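Covent hand-held gripper pair, worth it for table clearing?

zulu_bench
Posted 03/05/2025
Has anyone here run the Covent pair for more than a few sessions? The seller quotes 189 for one and 391 for two, which makes two singles the cheaper order. Main use would be scraping leftovers out of cups and binning them. I need both hands working and I don't want to buy twice.

jukeo
We have had a pair since August. Jaw force is fine on paper cups if you close slowly. Squeeze hard and the rim folds. The cables are the weak point. They hang straight down from the grip and pull on the wrist when you reach across a table. 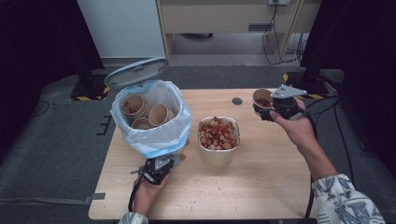
Reply 3
fuvov
Disagree on the cables. Clip them to the forearm and the pull goes away. My complaint is the top mount, which works loose. I check the screws every 200 grasps.

Reply 4
jukeo
Clipping helps until you turn the wrist to tip a cup over a bowl, then the slack runs out. What length are yours? Ours are 2 metres.

Reply 5
fuvov
Same length. I leave a loop at the elbow. As for tipping, small sticky bits stay in the cup whatever gripper you use, so I would not mark Covent down for that.

Reply 6
zulu_bench
Useful, thanks. Does the 391 include the mounts? The listing only says "complete pair".

Reply 7
jukeo
Ours came with them fitted. Ask before you pay, as the listing has changed.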